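Search this site
Search
Menu

How to Set Up a Two-Arm Pen Capping Cell: House Rules for Safe and Repeatable Runs

Noiphan Bench Notes, last revised in November

These are the working rules we use at the Grimville shop for small-part tasks with two arms. The example is putting a cap on a pen, but the same steps apply to any job where one arm holds a part and the other brings its mate. If you are new, read the whole page once before you power anything up. If you have run the cell before, the start position and cable sections are the ones that changed.

Before you start

You need the gridded mat, one pen, its cap, a copy of the run sheet and a second person within reach of the stop button. Check that the stop button works on both arms. Press it, confirm that neither arm will take a command, then reset. Do this at the start of every shift, even if the last crew signed it off.

Set the speed limit in the controller to 30 percent. Operators with less than 16 hours on the cell leave it there. Past that, the shift lead can raise it for one run at a time and must write the change on the sheet.

Step 1. Set the start position

Park both arms clear of the mat. Lay the cap on its side to the left and the pen to the right, with the tip pointing toward the cap. Leave several squares of open mat between them. The parts do not have to land on the same squares every run, but they should stay on about the same row. 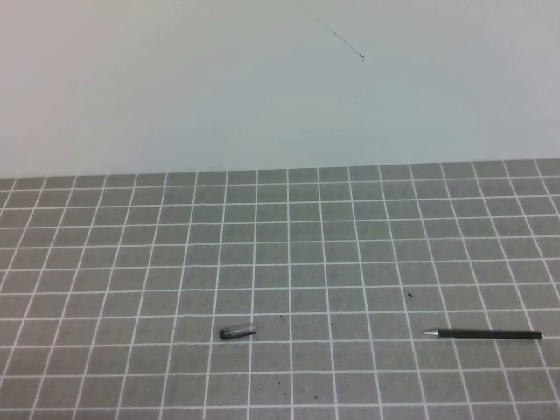 Write the start position on the run sheet by row and column, counting from the front left corner of the mat. Use the square under the middle of the part. If a part sits across a line, write both squares. A run with no start position on the sheet can't be compared with anything later, so we throw it out.

Keep your hands off the mat once the position is written. If something rolls, stop, put it back and start a new line on the sheet.

Step 2. Assign the arms

One arm gets the pen and the other gets the cap. Decide before the run and don't swap partway through. The arm with the longer part moves first. The second arm waits until the first has closed and reported a steady grip.

Approach low and slow. Bring the open fingers down beside the part, stop, then close. The stop matters more than people expect. Without it, the fingers tend to touch the barrel while the arm is still moving and push the pen out of line.

Our limits for this step:

- Only one arm moves over the mat until both parts are held.
- Fingers may touch the mat lightly but may not be dragged across it.
- If a grip fails twice in a row, go back to the start position.
- No one reaches in to straighten a part while either arm has power.
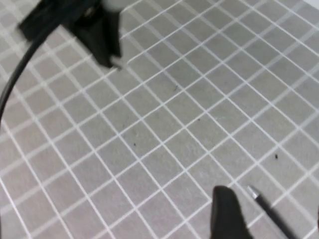

Bianca Crăciun would like the one-arm rule dropped for trained crews. She wrote to us that waiting on the first arm adds a lot of dead time over a long session, and that her crew at Norkeo lets both arms move as long as they stay on their own halves of the mat. We looked at this and kept the rule. Splitting the mat works well if the parts always start far apart, and ours don't. If you want to try her method, mark a center line, set it as a hard limit in the controller for both arms, and note it on the sheet.

Step 3. Check the cables

Most of our lost runs have come from cables. They catch on a finger, pull a part, or get pinched between the two arms when they meet. Before each run:

1. Move each arm by hand command to its farthest point and look for any cable pulled tight.
2. Bring the arms to the meeting point and look for slack that could end up between the fingers.
3. Look for plugs that have come loose. Don't push a plug back in with the power on.
4. Log any cable that touches the mat, and which arm it belongs to.

A cable resting on the mat is allowed if it stays out of the path between the two parts. If it crosses that path, power down and reroute it. 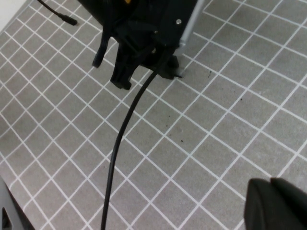
Gripper over the mat, with its long black cable curving down across the grid.

Replace ties and clips when they crack. Don't use tape as a fix for more than one shift. We check every cable end to end at 3000 cycles, and the wrist cables are replaced at that point whether they look worn or not.

Step 4. Pick up the cap

The cap is the harder part. It is short, it is light, and it can roll. Line up the fingers with the long side of the cap and grip near the closed end so the open end stays free. If you grip over the opening, the pen has nowhere to go and the run is over.

Set the grip force as low as will hold the cap through a slow lift. Start at the lowest setting and go up one notch at a time. Write down the setting that worked. Don't copy it from another cell, even one with the same model of arm. Finger pads wear differently and the numbers don't carry over.

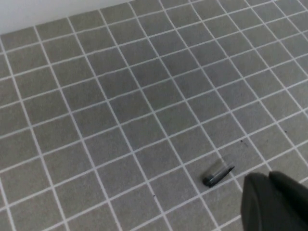 What about caps that keep turning as the fingers close? Nattawut Boonyarit asked this after reading an earlier version of the page. He had tried softer pads and a lower force, and found that the cap still turned whenever one finger got there first. His own answer was to center the gripper over the cap by eye, close halfway, stop, correct, and then close the rest of the way. We have added the halfway stop to the run sheet as an optional line.

Step 5. Join the parts

Lift both parts clear of the mat before bringing them together. Hold the pen still and move the cap onto it. Line up first, then push. If the force reading climbs before the cap is on, back off and line up again. Three tries is the limit. After that, set both parts down and log the run as incomplete.

Don't delete incomplete runs. They go in the same folder as the good ones with the reason filled in.

Step 6. Shut down and clean up

Open both grippers over the mat, park the arms, then cut power. Wipe the mat with a dry cloth. Bits of dirt don't usually stop a run, but they can throw off part detection, and grit gets into the finger pads. Put the cap on the pen by hand before you store it. Uncapped pens dry out and leave marks.

File the sheet before the next crew starts. Sheets are kept in the Denutard binder by the door, newest in front. If you changed a speed limit or a force setting, put it back and initial the line.

Get new bench notes by email. Enter your address to subscribe. You can unsubscribe at any time.

This site uses cookies to remember your settings. Accept Decline

Related notes
Choosing finger pads for small round parts
How to fill in a run sheet
Stop button checks at shift change
Wrist cable routing for two-arm cells
Bench Note 2055: Mat care and replacement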